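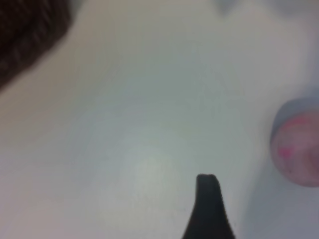 The Recipe Tin

Home Stories Poems About

When Gizella Katona moved out of the house in Nellstead after all those years, she gave away nearly everything (the good armchair, the piano, even the geraniums) but she would not part with the recipe tin, and she carried it on her lap the whole way to her niece's place in Medve.

"You don't even bake anymore," said Rowena, who was driving, and who loved her aunt dearly.

"No, but your uncle wrote the plum cake card, and he spelled cinnamon three different ways on it, and I like to look at that."

They stopped for coffee, and stopped again for a goat in the road, and it was past 8 when they finally pulled in. Rowena heated some soup. Gizella set the tin on the windowsill, moved it to the shelf, and moved it back again.

"Well," she said, lifting the lid, "do you have any plums?"

Rowena had plums. She went to find the flour.

We use cookies to remember your reading preferences. Accept Decline

Contact © Mellia Stories Back to top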